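1/ ok thread time. we're collecting sim demos for the tabletop policy all month and I keep answering the same five questions in DMs so putting it all in one place. typing this between resets, sorry for typos

2/ short version of the setup. everything is simulated. one table, a tan board on it, small stuff to pick up and put down. a person drives the arm, we record every joint angle and every camera, and the recordings are what the policy learns from. no reward, no clever tricks. just copying people.

3/ target for September is 3,480 accepted episodes. accepted is the word that matters. an episode where the driver fumbles for half a minute and then gets it is kept, but in a different folder. I'll get to that

4/ project is called Pernden internally. Trernarance is the older one, bigger objects, scripted motions instead of people. we learned a lot from it, mostly what not to do. the scripted data was so clean the policy had never seen a mistake and it fell apart the first time a grasp was a tiny bit off

5/ so now: people. people are messy in useful ways. Dayana Urrego drives fast and swings wide. Inès Arnaud goes slow, comes straight down, pauses over everything before she commits. you can tell whose episode it is from the plots without looking at the name

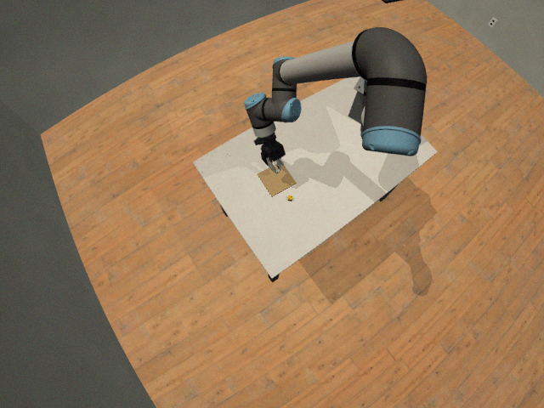 6/ we went back and forth on the pause thing. a policy that copies a pause can just... stay paused. it sees "hovering, not moving" and the most likely next action is keep hovering. Trernarance did this constantly. fix for now is we trim any stretch where the arm is dead still longer than a beat, and we ask drivers to keep drifting a little even when they're thinking

7/ Inès hates drifting. she does it anyway. her numbers went up

8/ someone asked why the board is there at all. it gives us a place to score against. "put it on the board" is easy to check automatically, "put it somewhere nice" isn't. also it gets the policy used to a color change under the object, which wrecked an earlier version of us

9/ lighting. we randomize it and the shadows get UGLY. arm shadow right across the work area, big soft ones from who knows where, hard wedges of light between them. keep it. first batch had flat even light and the thing basically learned that dark pixel = arm. pulled all 470 of those episodes. painful

10/ yes all 470. yes I tried to save some of them. no it wasn't worth it

11/ what a good episode looks like, since I get asked this most:
- start from wherever the reset leaves you. don't tidy up your pose first
- one clear approach, then close
- if you miss, back off and go again, don't scrape along the table
- let go fully before you lift away
- end it yourself. don't let the timer do it

12/ that last one is my personal crusade. timer endings teach the policy that the task never finishes. it puts the thing down and then wanders around over it like it lost its keys

13/ recoveries. the different folder. when a driver misses and then fixes it, we tag the moment of the miss and the moment they're back on track. we have 700 tagged so far. they get sampled more often in training and so far they're the best thing in the whole set, per episode. I'd trade a big pile of perfect runs for those

14/ but you can't ask people to miss on purpose!! we tried. fake misses look fake. everyone overshoots in the same direction, by the same amount, and then comes back way too confidently. so we nudge the object a bit in sim mid-reach instead and let the driver deal with it. real surprise, real recovery. Dayana swore at me on the call, great data

15/ cameras. we record a wide one from off to the side and a fisheye looking down past the gripper. the policy mostly leans on the fisheye, humans mostly drive from the wide. that mismatch is a problem, teh driver can be reacting to something the policy can't see yet. we now make everybody do their warmup on fisheye only. lots of complaining. fewer weird episodes after

16/ low res on purpose btw. we train on small images so there is no point letting drivers see a crisp version and make decisions off detail that gets thrown away later

17/ cubes. blue, yellow, and a whitish gray one. the gray one is the troublemaker. pale cube, pale table, shadow on top, good luck. on the tan board it's fine. off it, the detector we use for auto-scoring drops it all the time, so those get checked by hand 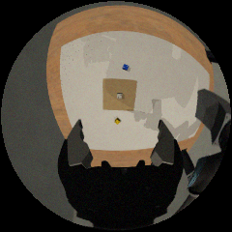 ## the boring part (numbers + workflow)

18/ 33 drivers signed up, a lot of them only do evenings. each session is one warmup, then blocks of short episodes with a break in between. if your hands are tired your data is tired. please take the break

19/ every block gets a spot check the same day. I used to do it at the end of the week and by then people had picked up a bad habit and repeated it through every block. same-day is more work for me but way less thrown out

20/ things we reject outright:
- frames dropped in either camera
- joint log and video out of sync
- object clipped into the table (sim's fault, not yours)
- driver forgot they were recording and waved the arm around. you know who you are

21/ things we DON'T reject: slow, ugly, second try, odd angle. leave it in. please stop deleting your own episodes before upload, I can see the gaps in the numbering

22/ file naming. task, driver initials, block, episode. lowercase. no spaces. somebody uploaded a folder called "final good ones" and I had to go lie down

23/ the layout randomizer is from Sinaga, our old scene tool. it places objects and spins them. it had a bug where it liked one side of the table way too much, so the first layouts are lopsided. fixed now. if you're on an old checkout PULL before you record, you're making episodes I already have plenty of

24/ training run update for the ones who care about that half. Fundham (the eval suite) runs overnight on layouts nobody drove. yellow is good. blue is ok, drops when it's sitting in heavy shadow. gray is bad, see above. I don't want to post percentages off a half finished set so don't ask lol

25/ next thing to collect is order. pick this one first, then that one. same objects, but the driver gets a line of text at the start and has to follow it. we did a tiny pilot and half the drivers didn't read the line. so it's going to be bigger and it's going to sit there until you press a key

26/ q from replies: can you just generate more from the ones you have, shift things, replay? yes and we do a bit. works ok for reaching. falls apart at contact, the replayed grasp closes on slightly wrong geometry and now you've got a confident wrong example. so we only do it up to the moment before the fingers close

27/ another q: do you need gaming experience to drive. no. the gamers are quick but they flick. took a couple of sessions to get the flick out of them

28/ ok 4pm block is starting and two people are asking me where the fisheye toggle is. it's under view. it has always been under view. more tomorrow if the overnight run doesn't crash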